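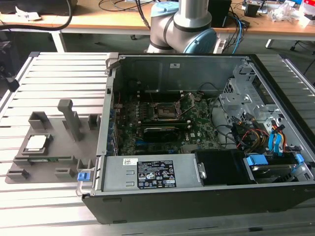 Can you swap the processor in an old desktop tower yourself, without any training?
Most people can, as long as the new chip is one the board will take and you don't rush the little lever.

I've been meaning to write this up for ages, so make yourselves a brew. The tower is one of those big Dell things with the drives down one side, and it came to me from the clear-out at Kubiak, where they were getting rid of 8 of them (I was very restrained and only put my hand up for the one!). I paid 39 pounds for it and then carried it home on the Nollow bus on my lap, which my knees still haven't forgiven.

First job is getting the side off and laying the whole thing flat. Please do lay it flat. I did my first one standing up, years ago, with a torch between my teeth, and dropped a screw somewhere I've never found it. Once it's on its side you can see what's what, and the bits you're allowed to pull on tend to be blue, bless them.

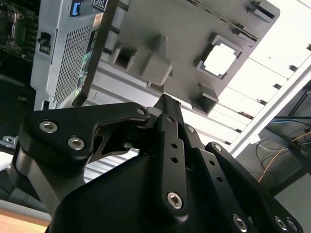
Then there's all the plastic to think about. Clips are what break on these machines, far more than anything electrical, and old plastic gets brittle. I press gently near the tab and wait for it to give, and if it doesn't give I stop and look for a second tab, as there nearly always is one. Bronisława Malinowski, who taught the evening class in Gritville, used to tap the back of your hand with a biro if she saw you yanking. I still hear that biro.

Keep your screws in an egg box too. I know everyone says it, but I've got 400 odd ones in a biscuit tin and not a single one of them is ever the right length. 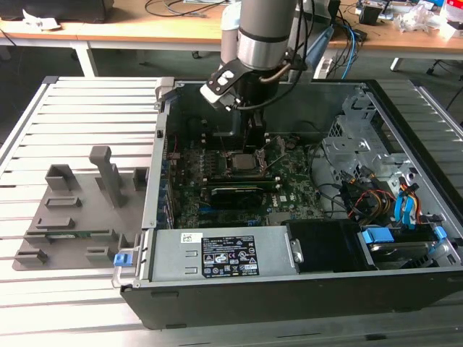

Putting the chip in is the bit people dread, and it's over in seconds. Line up the little marks at the corner, lower it straight down, let go, and only then bring the lever over. On this Dell the socket is near the middle of the board with the long graphics card just below it, so there's something to bump your knuckles on if you go in from that side. I come in from the top instead and keep my sleeves rolled up! The lever feels stiffer than you'd like. It's meant to.

Next up is a bit of dusting and some more memory, if the shop in Stomlow ever answers my email.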